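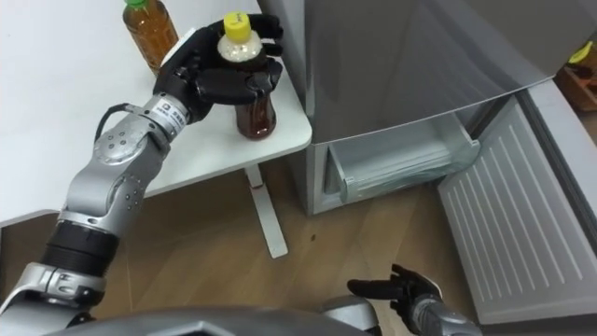 *Left hand around the yellow-capped bottle, right hand low by the open fridge.*

## Setting up a fridge-and-table grasp test in a small kitchen

These notes come from the Wornby kitchen runs, where we compared two ways of picking up a drink bottle from a table beside a refrigerator. They are meant for anyone repeating the test in a break room or at home. Most of it is ordinary kitchen work done in a fixed order.

**Clear the table first.** Mugs, paper and chargers all go somewhere else. Our task uses two bottles of tea and we leave nothing else on top. If you want clutter, run it as a separate condition and log it that way.

**Choose caps you can tell apart.** One yellow and one green works well. When Yoon-hee Ko went back through the recordings, cap color was the quickest way to check which bottle had been the target.

**Put the target near the front edge.** The other bottle goes farther back. We tried it the other way around in October and the fingers kept brushing the front bottle on the way in.

**Open the fridge before the arm moves.** Door and drawer both. Check that the door stays where you leave it. Ours drifted until we leveled the feet, and a drifting door spoils the comparison between runs. 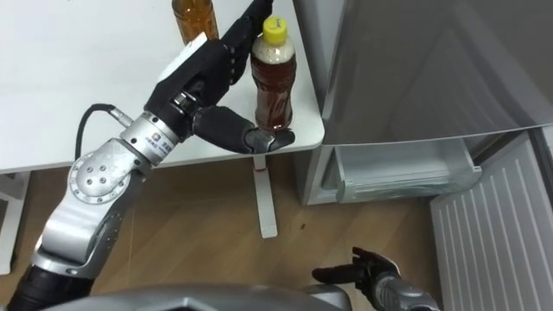

*Open hand, with the thumb at the base of the bottle.*

**Note the hand shape at first contact.** This was the point of the study. In method A the fingers begin closing during the approach. In method B the hand stays open until the thumb is against the bottle, and then everything closes together. Write down the method before each run. Filling it in afterward leads to guesses.

**Wipe the bottles between runs.** A dry dish towel is enough. Cold bottles collect water, so let them come to room temperature first or your early runs won't match your later ones.

**Keep the liquid level the same.** Don't drink from the test bottles. Label a spare for that.

**Log drops and nudges separately.** A bottle that slides but ends up in the grip is a nudge. Rhun Edwards and Aranka Vass scored the same recordings on their own and disagreed mostly on this, so agree on the wording before you start.

### What we got

We made 182 attempts in all. The last 100 used method B only, and 7 of those ended in a drop. Method A did worse, mainly with the bottle close to the edge, where early finger contact pushed it sideways. We haven't tested glass, cans or cartons, and we wouldn't assume the result carries over.

### Cleaning up

Mop under the table before you put the fridge contents back. Tea dries sticky on floorboards. Close the drawer before the door, and check the shelf temperature again before any food goes in.

Corrections to the log sheet go to Shafiq Wijesinghe.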